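5.3 Folding and stacking woven cloths

This section covers flat folding of the Lurico cloth for storage in the Storemora drawer insert. The insert has an inside width of 174 mm and a usable height of 54 mm. For cloths with a looser weave, see 5.4.

Before you start

Clear a flat work surface a little larger than the open cloth. Wipe off crumbs and grit. The cloth must be fully dry.

CAUTION: Do not fold over a rough or splintered surface. Linen-type weaves snag easily and a pulled thread cannot be pushed back in.

Steps

1. Lay the cloth face down with the hemmed edge toward you. Smooth it from the centre outward with the flat of the hand.

2. Square the corners. If one side has stretched, pull gently along the weave, never on the diagonal.

3. Bring the left edge over to the right edge and press the fold with the side of your hand.

4. Fold in half again in the same direction. The strip should now be no wider than the insert. If it is wider, open it out and repeat from step 2.

5. Fold the far end toward you, then fold once more to make a flat rectangle.

6. Check the layered side. The edges should run parallel, with no layer bunched or turned under.
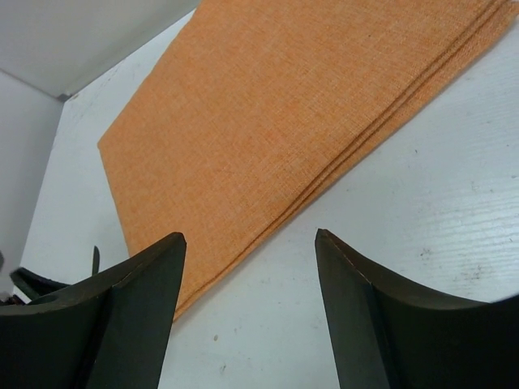 Fig. 5-3. Folded cloth, orange. Layered edges along one side, straight fold on the other.

7. Pick off any lint or stray fibres before stacking. A soft brush may be used on heathered colours, where specks are harder to see.

8. Place the cloth in the insert with the straight fold facing the front of the drawer. Add further cloths the same way round.

NOTE: Leave the top of the stack slightly below the rim. An overfilled insert will catch on the drawer frame -- remove one cloth and try again.

NOTE: If a crease has set in the wrong place, iron the cloth on the linen setting, let it cool flat, and start again at step 1. Steam alone is seldom enough for the heavier weave.

Replacement inserts are ordered under part no. 388. Dividers are listed separately in section 9.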